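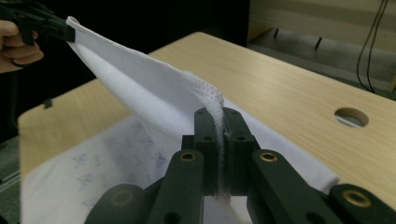 Folding white towels: a long thread for people with small airing cupboards

Shakuntala Bansal
December, late evening

1/ I promised a few of you a towel thread after I grumbled about our cupboard last month, so put the kettle on, because I do go on a bit. It's all about plain white towels, how we fold them at Witdale, and how I've finally stopped the piles from sliding out on to my feet.

2/ For anyone new (hello, and welcome!), Witdale is the guest house my sister-in-law and I look after. We have one linen cupboard on the landing and it was plainly built for somebody who owned a single sheet and a hot water bottle. Everything has to fit in there, so the folding matters far more than it ever did at home.

3/ First thing, and I'll say it before anything else: find the corners. I spent years grabbing a towel by whatever bit came to hand and giving it a shake, and then wondering why I had a lump. Take one corner, lift it well up, and let the rest hang down to the table. You'll see straight away which way the hem runs.

4/ The hem is your friend. On the towel at the top of this thread the edge has a slightly fuzzy overlocked stitch, and I'm fond of that sort for folding, as you can feel it even when you're tired and the light is poor. The very smart ones with a flat woven border look lovely on a rail but I'm forever losing the edge.

5/ So: one corner up, pinch the hem further along, and draw it out until the cloth between is taut. Then lay it down slowly. If you drop it, air gets underneath and you've a great bubble in the middle that you have to chase about with the flat of your hand. I quite enjoy chasing it, I must admit, but it does add to the job when there's a basketful waiting.

6/ A table helps enormously. I used to fold on the bed and it was hopeless, everything sank. A bare wooden top is just right, smooth enough for the towel to slide when you want to straighten it. Wipe it down first, please! I once folded an entire wash on top of toast crumbs and had to do the lot again.

7/ Line your long edge up with the straight edge of the table. It's such a small thing, but my eye is not what it was, and having a proper line to follow saves me from those towels that come out looking like a kite.

8/ Now for the fold itself. I'm a thirds person. Long side in by a third, the other long side over the top of it, so you've got a nice long strip with both raw-looking edges tucked away. Then in half, and in half again. My sister-in-law does halves all the way and we have agreed not to discuss it in front of guests.

9/ The reason I came round to thirds is our shelf. Halved towels hung over the front by a good thumb's width, so every time the door shut it nudged the pile and the pile nudged back. Folded in thirds they sit well behind the edge. If your shelves are deep, do whatever you like and ignore me.

10/ Always put them away with the rounded fold facing you. It looks tidier, yes, but mostly it means you can pull one out without the next two coming along for company. Hems to the back, folds to the front. I've written it on a bit of card inside the door and it's still me who forgets.

11/ Somebody asked how many we have. I did a proper stocktake when we changed suppliers and it came to 142 towels, of which 77 were bath size and the rest hand towels and mats. I was rather shocked. No wonder the cupboard was groaning.

12/ On brands, as I know you'll ask: our bath towels are mostly Norent, which have worn well, and the hand towels are Todel, which are softer but a little thin now along the edges. I've no arrangement with either of them, I just buy the things. Ours have never gone truly grey, but I do wash them apart from everything else and I'm stingy with the softener. Too much and they stop drinking up the water.

13/ A word on corners that curl. You lay the towel flat and one corner rolls itself under like a cat in a sulk. Don't iron it. Smooth it outwards with your palm, from the middle to the corner, and then make your first fold over the top so the weight holds it down. If it still curls, I put that towel in the kitchen pile and think no more of it.

14/ And do check the stitching while you've got it stretched out, it's the best moment. Any loose loop, snip it, never pull it. I keep a little pair of scissors in my apron pocket for exactly this.

15/ Right, that's my bedtime. Tomorrow I'll try to write up the fitted sheets, which several of you have been asking for and which I've been putting off because mine are still a bit of a bundle, to be truthful. If you've a good method, send it over before then and I'll gladly borrow it. Night night, all x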